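Cookie notice: The Plidorari Museum of Everyday Things uses cookies to count visits to this site. Accept | Manage settings

What Is Texture?

A learning page for young readers, ages 8 to 11

Run one finger along your sleeve, and then along the nearest wall. The two feel different, even with your eyes closed. The way the outside of a thing feels is called its texture. Words such as rough, smooth, bumpy, silky and prickly are all texture words.

Your skin is able to notice texture with the help of tiny parts called receptors. Some receptors respond when the skin is pressed. Others respond when it is shaken very slightly, as happens when a fingertip slides over something rough. The receptors send signals along your nerves to your brain, and your brain works out what you are touching. Fingertips have a great many receptors packed closely together. The skin of your back has far fewer.
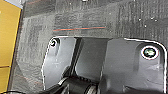 Eyes can learn about texture as well. When light falls on a very smooth surface, much of it bounces off in the same direction, and we see a shine. When light falls on a rough surface, it scatters in many directions, and the surface looks dull. Small marks also give us clues. The dark gray plate has fine lines running across it and up and down, with lighter streaks in between, while the yellow surface at its left is slightly glossy. A person who looks closely can often make a good guess about how a thing would feel. The guess may still be wrong, and touching is the best way to check.

Where Does Texture Come From?

Some textures come from nature. Tree bark cracks as the trunk grows wider. Pebbles in a river become smooth as they knock against one another for many years. A cat's tongue is rough - it is covered in tiny hooks that help the cat clean its fur.

Other textures are made by people. Knitting pulls yarn into loops, and the loops leave small hills and valleys in the cloth.
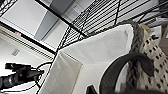
Weaving works in another way. Threads are stretched side by side, and more threads are passed over and under them. If the threads are thin and close together, the cloth feels smooth. If they are thick and far apart, it feels coarse. The Ocampo Gallery on our second floor has 15 squares of woven cloth that visitors are welcome to touch.

Texture can also be useful. Bicycle handles have ridges so that hands do not slip. The soles of sneakers have grooves that help them grip the ground. A playground slide is made smooth so that children can move down it easily.

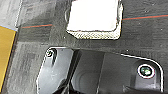

Try It: The Texture Bag

You will need a cloth bag and 6 small objects from around your home. Ask an adult to check that none of them is sharp.

1. Ask a partner to place the objects in the bag while you look away.
2. Reach in and hold one object. Do not look at it.
3. Say three texture words that describe it.
4. Guess what it is, and then take it out.
5. Trade places when the bag is empty.

Try the activity again while wearing gloves. Were the objects harder to name?

Words to Know

Coarse: rough, with large grains or thick threads.
Receptor: a tiny part of the body that notices touch, heat or light.
Scatter: to spread out in many directions.

Shared 1,234 times | 11 comments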